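From the Reading Table: Letters That Got Through

July's Ginent evening ran long, and I loved every minute of it. We had planned on an hour with the prison letters of Võ, the newspaper editor whose case many of you have followed with us since our very first mailing, and at a quarter to ten there were still people standing by the coats arguing over one paragraph in the fourth letter. (If you were one of them, I have read it again and I still think I'm right.)

For those who are new to the list, a little background. Võ ran a small weekly that printed court news, letters from readers and, now and then, the names of people who had been picked up by the police and not brought before a judge. The paper was closed after its 168th issue. He was charged under one of those wonderfully stretchy laws against "abusing democratic freedoms," tried in a single morning, and given eight years. His family was told about the hearing the night before.

The letters were written over the first 21 months. Prisoners there were allowed one sheet a month, both sides, family matters only, and a censor read everything. So Võ wrote about family matters! He asks after an uncle who never existed and whose bad lungs get worse every time there's trouble on the cell block. He gives long, fussy instructions for pruning a lemon tree. His sister, who has never owned a lemon tree, worked out by the third letter that the branches were men, and that "cut back" meant moved to another prison. Once you know that, you can't read the pruning passages without your stomach dropping.

Cúc Đặng translated all of it for us, and she was there in person to talk about the work. She told us the hardest thing was leaving the clumsy parts clumsy. Võ is a graceful writer in his editorials, and in the letters he sometimes isn't, and she had to decide each time if a stiff sentence was a tired man or a signal. She kept a notebook of the doubtful ones and read us a page from it. I could have listened to that notebook all night.

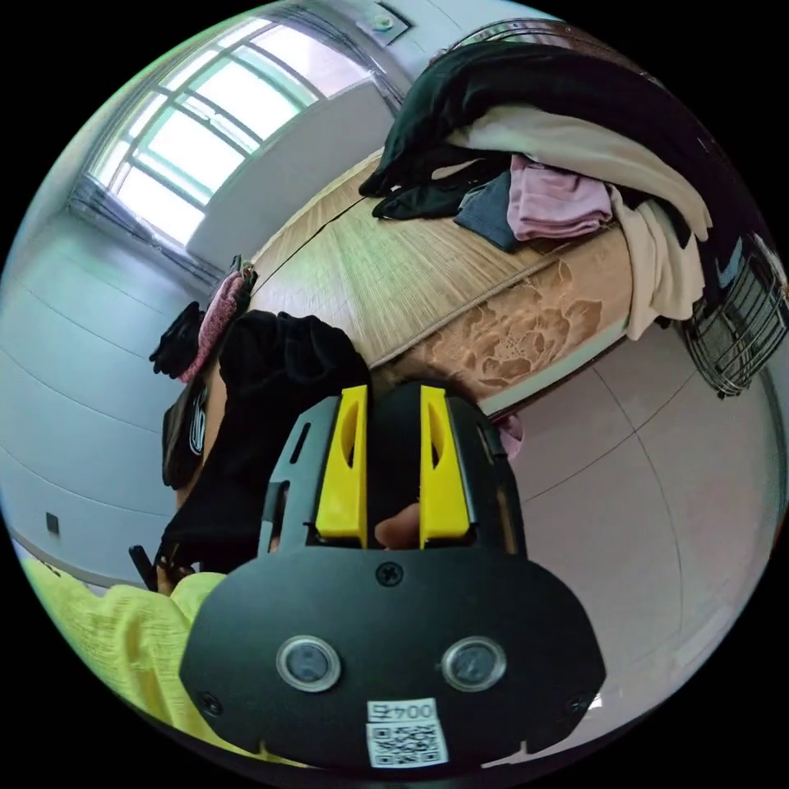
Does writing to a political prisoner do any good if the letters may never be delivered?

Former prisoners and their families have told us it does, even then. A guard or a warden who sees a stack of mail for one man knows that people outside have his name, and several of our speakers over the years dated better treatment, a blanket or a doctor's visit, to the weeks when the mail picked up.

Which brings me to the part I'm most excited about. Our members and their friends have now sent 461 letters and cards to people on the Protell list! That is the list of writers, printers and reporters in custody that we put together each spring, and this year's has more women on it than any before. The cards from the high school group are terrific. One student wrote out the whole plot of a baseball novel in installments, ending each card at a cliffhanger, and I'd like to know how it comes out myself.

A few notes if you're planning to write. Keep it friendly and plain. Leave out politics, the charges, and the name of our group. Don't ask about conditions. Weather, pets, what you cooked and what your street looks like are all fine, and people who have been inside tell us the dull details were the ones they went back to. Sign with a first name if you like. Put the prisoner's full name on both the envelope and the letter, exactly as it's spelled on the list, accents and all. We've had mail come back over a missing mark.

There was one sour note at the meeting and I'd like to answer it. A gentleman near the back asked why we bother with a country most Americans couldn't place on a map, when there are plenty of closed newspapers closer to home. It's a fair thing to ask. My answer is that I'd be thrilled to see him start that group, and I'd come to it. I don't think caring about one editor uses up what we have for the next.

Next time we move on to the Hendent pamphlets, which are short, funny and very angry. Copies are at the front desk, and Cúc's translation of the letters is there too, stapled, in the blue folder. Please bring the folder back! Doors open at 7 p.m. and we start at half past, with coffee.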